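Notebook -- two-arm cell, Kedley room
December, started 7:40 am

Picked up from Darren's note last night: left arm dropping its wrist joint off the bus every so often, always with the elbow well out. Counter said 1,286 cycles since last service. Kirsty Pirihi had swapped the comms cable at the base already, no change, so ruled that out and went up the arm.

Power off at the wall, both arms parked and hand supported. Cut the first two ties on the left one and peeled the conduit back. Found it near the elbow -- the tie had been pulled too tight and the conduit couldn't slide, so every reach was tugging on the wrist connector. Jacket scuffed, one conductor nicked. Replaced the run with one of the Friesen spares (one left, need to order). Left a fat loop at the elbow this time. Ties snug, not tight!! You should be able to turn them with a finger.

Rail bolts: two loose at the left end, none at the right. Nipped up, paint marked. Old marks were so faded I couldn't tell if they'd moved or not. Kirsty wants them redone in white, fine by me.

Re-homed both. Left shoulder came back a hair off from the saved zero, re-zeroed against the block and saved as new. Old file kept in the Gaslow folder, dont delete it till we've had a clean week.

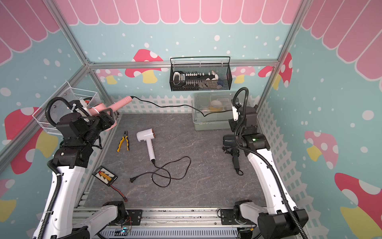 Cable slack is the thing to get right before we sign this off. The conduit has to follow the arm at full stretch without going tight, and it has to not snag when it folds back. Checking with a load in the gripper as well as empty, as the wrist sits differently. Left one with the pink handheld in its jaws, reaching for the back corner, is the pose to look at: conduit runs along the white segments and the thing's own black lead goes off across the back of the table towards the clear box. That lead is a second drag on the wrist that we never allowed for. Add it to the test list -- corded items, left arm, far corner. Same for the right with the black dryer.

Ran the reach test after lunch. 200 moves, left arm only, half speed. No dropouts. Then 599 at full speed while I did paperwork, one warning, wrist temp, cleared by itself. Not the same fault, I think. Logged it anyway. Let it sit 30 minutes and the reading came down to match the right arm.

Gripper pads on the left are getting shiny. Not changing them today, no stock. Darren Furnival to ask Rilludance whether the softer pads fit the same screws -- last lot needed longer ones and we had to raid the drawer.

Still to do
- order conduit, same bore, and small ties
- white paint pen
- right arm: check elbow tie, bet its the same as the left was
- corded test, both arms, full speed
- put the torque driver BACK in its case, whoever has it

Left powered down at 5:15. Kirsty has it tommorow morning, right arm first.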